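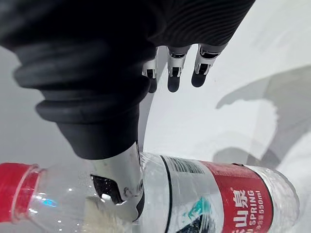
Notebook, bench 2, January 2022
Bottle set, lying pose, teleoperated collection with the four-digit hand

Continuing from the upright set. Same hand, same sleeve, same wrist camera. Changed: object pose (bottle on its side), approach height, and the start position of the thumb.

Purpose of this batch is grasp onset. The Moya policy does well once the object is between thumb and fingers and does badly in the stretch before that. It closes everything at once. With an upright bottle this mostly gets away with it, as the bottle shifts a little and the fingers find it. On its side the bottle rolls, and after that the wrist camera loses most of it under the sleeve. So we want episodes where the thumb goes to the plastic first and stays there with the fingers still open above the table, and the fingers come down afterward as a separate phase. Marcelino has been calling this "thumb first" in the label sheet and I am keeping the name.

Target: 100 episodes. Split agreed with Marcelino before starting: 70 with the neck to the left in the wrist view, 30 with the neck to the right. The uneven split is deliberate. Neck left is the pose the downstream task uses, neck right is there to stop the policy from keying on the cap.

Objects

Main object is the 550 ml spring water bottle, red screw cap, red label panel with white lettering. Cap on for every episode. Label left on. Maximiliano asked whether we should strip the labels and I said no for this batch. The label is the only opaque thing on the body, and without it the depth estimate over the middle of the bottle is not usable. A stripped set can be its own batch if the Lastance people still want one.

Clear plastic is the known problem. At the shoulder and the base end the highlights saturate, and through the wall you get the table and the hand, both bent out of shape. The segmenter tends to put the edge of the bottle at the edge of the label and discard the base. I don't want to fix this at collection time. The point of the wrist view is that the policy sees what it will see later.

Bottle placed by hand between episodes. Orientation of the label not controlled. Placement drawn from the Skavell sheet (printed, taped beside the keyboard), which gives the yaw and the offset from table center. Operator does not see the sheet, the person resetting reads it.

Setup

Table surface pale, nothing else on it inside the reach of the hand. Lighting left as it was for the upright set. The hand throws a soft shadow to the right of the wrist view at the working height. I checked whether moving the side lamp would remove it. It moves the shadow onto the label and makes the label edge harder to find, so the lamp went back to the tape mark.

Sleeve: the black rubber covering stays on. It takes up a lot of the upper part of the wrist view, and the bellows section swings further in when the wrist is flexed. Betar suggested masking it out in preprocessing. Tried on old data. The mask has to follow the wrist angle and where it lags it removes fingertip pixels, which are the ones we need. Dropped. Full image goes in.

Camera exposure locked before the first episode and not touched. Last time auto exposure was left on and the brightness pumped every time the sleeve came in. That batch had to be normalized afterward and I still don't trust it.

Procedure as run

Home the hand. Fingers open, thumb out.
Reset person places the bottle from the sheet and says "placed."
Operator starts recording on the pedal, then moves. Do not move before the pedal. Several upright episodes start mid-approach because of this.
Bring the hand in from the upper left of the view, come down until the thumb tip is at the height of the bottle wall.
Thumb contact on the side of the bottle. Hold.
Operator taps the pedal once for the phase mark.
Fingers down and closed on the far side. Lift clear of the table, hold, set down.
Pedal to stop.

The hold after thumb contact needs to be visible in the joint trace as a flat stretch. If it can't be seen in the trace, the phase mark is unsupported and the episode goes to the reject folder even when the lift is good. Marcelino and I disagree on this. His view is that a good lift is a good lift and the mark can be fitted afterward from fingertip current. Mine is that the fitted marks are what gave us the all-at-once closing in the first place. Left as reject for this batch. He can pull them back out if he wants to compare, nothing is being deleted.

Notes during collection

Marcelino operated first, Maximiliano reset. Swapped at the end of the neck-left block.

Thumb pressure: the first several episodes pushed too hard and rolled the bottle away before the mark. The haptic gain on the glove was still set for the upright bottle. Lowered it. The early ones are kept, tagged ROLL, and do not count toward the target. They are useful as negatives and somebody will ask for them.

Where the thumb lands matters more than I expected. On the bare shoulder it slides. On the label it holds. Right at the label edge it does either, depending on the angle. Operators drift toward the label after a while, for the obvious reason, and the contact positions get narrow. Told both operators to follow the sheet offset and take the slide if it comes. A slide that ends in a corrected contact is a valid episode. A slide where the operator backs off and starts over is two attempts in one recording and is not valid.

Time sync between the wrist stream and joint log checked at the start, at the swap, and at the end. No drift at the swap. At the end the wrist stream was 2 frames behind. Not enough to matter for the hold, possibly enough to matter for the contact instant. Offset written into the header of the second block. First block left alone.

Glove calibration slipped once in the neck-right block. Symptom: the outermost finger in the wrist view sat splayed outward with the operator's hand straight. Stopped, recalibrated, threw out the episode in progress. Some outward angle on that finger is normal for this hand when open, so don't recalibrate on that sign alone. Compare against the home pose.

Pads: black fingertip pads wiped with a dry cloth between blocks. Thumb shell is scuffed and picks up highlights. Maximiliano proposed matte tape on it. Same answer as the sleeve: the deployed hand has the same shell, so it stays bare. If we ever tape it we tape all of them.

Labels

Each episode gets: pose (NL / NR), contact zone (SHOULDER / LABEL / BASE), slide yes or no, lift yes or no, operator initials. Zone is judged from the wrist view at the phase mark, by someone other than the operator. Contact on the line between label and clear wall goes down as LABEL. Betar's importer only accepts uppercase and fails without an error if it finds a trailing space, so run the checker before upload.

BASE is thin. The molded rings at that end catch the thumb tip and the operators don't like going there. The sheet has placements that should have produced it, and they were read out correctly, but the operator shifts toward the middle on the way down. Will need a short supplementary run with BASE named as the target before each episode. That gives the operator more information than the main set did, so keep it in a separate folder and don't merge by default.

Status

Target reached for both poses. ROLL episodes and rejects stored beside the main set, same naming. Upload to the Skavell share started before I left the bench, checksum not yet confirmed.

To do

Confirm checksum, then clear the local disk.
Marcelino: current-based phase marks on the rejects only, for comparison.
Maximiliano: new sheet for the BASE run, yaw limited so the neck stays left.
Me: retrain Moya on upright plus lying, hold out the neck-right block entirely for the first run. Second run with everything in.
Ask Lastance if they want the stripped-label batch before the July freeze. If no reply, skip it.
Replace the pedal cable. It works if it isn't touched.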